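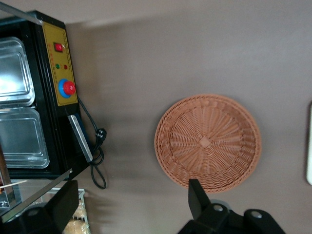
Section 2. Comparing Two Sets of Fingers on the Urton Wrist

Before you settle on a set of fingers for your Urton gripper, we would really like you to spend a morning trying both of the ones that came in your Sodari kit, side by side and on the same things. The narrow fingers and the wide ones feel very different once the arm is moving, and the best way to find out which suits your bench is to let them do some ordinary work. Thin-rimmed things make excellent test pieces, and a round woven basket with a braided rim, set on a smooth grey surface near a benchtop machine, gives you plenty to think about: the rim is thicker than the weave under it, the sides slope, and there is a power cord lying on the same surface that you will want your path to stay well clear of. Take your time over this, and have a cup of coffee (away from the controller, please!).

What you will need

The arm, mounted and homed as in Section 1. Both finger sets. The small hex key from the lid of the kit. One empty basket or a similar light container. The Rellov controller, with the wrist view open on your screen.

Steps

1. Put the controller in Hold and wait for the arm to stop completely. Fit the narrow fingers first, tightening each bolt a little at a time and going back and forth between them until both are snug.

2. Open the gripper all the way and look at the wrist view. You should be able to see both fingertips. One of them may look large and a bit blurry if it sits close to the lens, and that's quite all right as long as the tips themselves can be made out.

3. Set Grip Force to 9. The scale runs up to 100, and we know that 9 sounds awfully timid, but woven goods squash more easily than you would expect and you can always go up from there.

4. Jog the arm down until one finger is inside the rim and the other is outside it. Use Slow for the last part of the way.

CAUTION: Keep the fingers and the wrist away from the switches and buttons of any machine that shares the bench. Draw a keep-out box around the control panel in the Rellov Workspace screen before you jog anywhere near it, and make the box generous enough to take in the handle and the cord too.

5. Close the gripper and lift straight up by the width of your hand. Hold for a slow count, then set the basket down again and open the fingers.

6. Repeat the lift from the opposite side of the rim. Write down the grip force and whether the basket tipped, slid or stayed level.

7. Return to Hold, change to the wide fingers, run Finger Calibration from the Tools menu, and go through steps 2 to 6 again.

Note: Shiny metal trays can throw glare back at the wrist camera, and a clear glass panel can be surprisingly hard to pick out. If the view looks washed out, turn Exposure down one notch and try again before you go moving your lamps.

Note: If the wide fingers crush the rim and the narrow ones let it slip, you may want the soft pads from the Wongsuwan accessory pack. They slide over either set, and you will need to calibrate again after fitting them.

When you have notes for both sets, leave your favorite one on the wrist and carry on to Section 3, Teaching a Pick Point.

Sodari Arm Kit Set-Up Guide | Contact Support | © Sodari | Back to top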